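Clothing swap, Saturday

Shirts still coming in for the Plescombe swap, 53 so far, goal is 80. Saron Kassa has the folding table going from 2. Bring T-shirts, knits, anything clean.
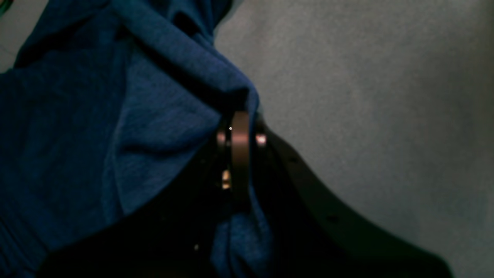 Blue knit, still in a twist.

Please shake things out before you drop them off, sleeves the right way round. Saves alot of time. 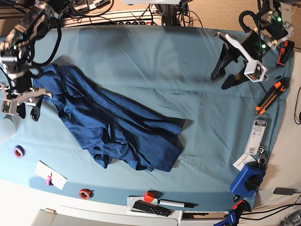
Tags go on after folding, not before. Sizes in pen. Leftovers to Jemal on the late run, Tekle Bogale is driving, needs one more pair of hands.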